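We use cookies to remember your settings and count visits. OK / Find out more

Turnham start-up day sells out as founders' programme returns in September

February 2018

What a day! The Turnham Founders' Day drew 622 people to the old corn hall last week, easily the biggest crowd it has ever had, and by the first coffee break the queue for the pitching room was already down the stairs and out past the bike racks.

The event brings together small tech firms from Turnham, Tultercombe and the villages between them, and gives them a stage, a microphone and an audience that asks proper questions. There were talks on hiring, on running out of money (a very full room, that one) and on how to get your first paying customer when you have no track record at all.

Iqra Gilani opened the morning with the story of Jara, her booking app for mobile hairdressers and dog groomers. She began it with a spreadsheet and a borrowed phone, and spent her first winter ringing salons between shifts at a garden centre. "I thought I was selling software," she told the hall. "What people wanted was for somebody to stop their customers forgetting to turn up." Jara now sends reminders for businesses across three counties, and the cheer she got at the end was lovely to hear.

The pitching contest after lunch was the loudest part of the day. Each team had four minutes, with a brass bell for anyone who ran over, and Savvas Sfakianakis rang it with obvious pleasure. First prize went to Wulora, which is building a service that lets small shops share delivery vans. Its founders, Wichai Chaimongkol and Sumaiya Kumarasinghe, met on an evening course in Tultercombe and have been working on the idea from Wichai's kitchen table ever since. They win a year of free desk space and two days with an accountant, and Sumaiya said she was more excited about the accountant.

"We know the vans are half empty, we've sat in them," said Wichai. "Now we need somebody to check our sums before we promise anything to anybody."

Wulora hopes to start a trial with bakeries and florists in Turnham before the summer, and would like to hear from any shop that already runs its own van.
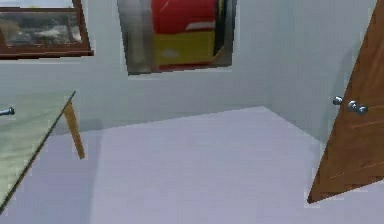 The programme for new founders is coming back too, and it will have a home of its own this time. Arsen Maksymiv, who ran the first round out of a café, has taken the upper floor of a former printworks in Tultercombe and is asking members to help decide how it should look. He is keen on keeping things simple: pale floor, light grey walls, a brown wooden window frame for a bit of warmth, and the money saved on decoration spent on decent chairs and faster broadband. Suggestions can be left at the corn hall desk until the end of the month.

The new round starts in September and runs for 12 weeks, one evening a week, with a mentor for every team. You don't need a company or even a finished idea to apply, and Arsen is especially keen to hear from people who have never been to anything like this before. Two of the teams on stage last week came through the first round, and both have said they'll be back to help with the second.

Talks from the main hall were recorded and will go up on the Founders' Day site as they are edited, starting with Iqra's. If you missed it, do make time for the questions at the end of hers, they're every bit as good as the talk. Applications for the September programme open next month.

Contact us | Copyright 2018 | Back to top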